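Lucero Street Neighbors' Association
Minutes of the spring meeting, 5 Apr 2021

We began a little after the hour, once the extra chairs had been found and everyone had settled in with coffee. The chair thanked people for coming out on such a wet evening, and it was lovely to see several faces we had missed all winter.

The minutes of the last meeting were read and approved, with one correction: the bench by the bus stop was repainted in October, and the paint was donated by Lolis Hardware.

Money. We have $800 in the general account and $294 set aside for the garden. Dues are coming in nicely, and a second reminder will go in the next newsletter for anyone who has let it slip.

Crosswalk. The city has written back at last — a kind letter, if not a very quick one — and will repaint the lines at Clevero Avenue before summer. The question of a flashing light was talked over at some length. Most people were in favor, a few worried about it shining into bedrooms, and we agreed to ask whether it can be dimmed at night.

Garden wall. Stondetix Masonry has quoted $700 to rebuild the low wall by the tomato beds. It was moved and seconded that we spend up to that amount, and the motion carried. Gardeners with plots along the wall are asked to move their pots and stakes before work starts.

Block party. Everyone wants one this year if it can be managed outdoors. Tables will run down the shady side of the street, supper will start at 5, and there will be wrapped candy for the children, along with the usual sack race.

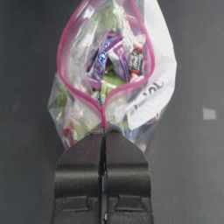
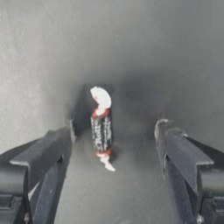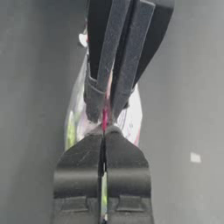 We still need two grills and someone with a good long extension cord. The sign-up sheet went around the room and came back nearly full, except for salads, so please think about salads.

Other business. A gray cat with a white bib has been sleeping on porches at the north end and seems well fed. If it belongs to you, the neighbors would be glad to know its name.

The meeting closed with thanks for the lemon cake. The leftover slices went home with whoever stacked chairs.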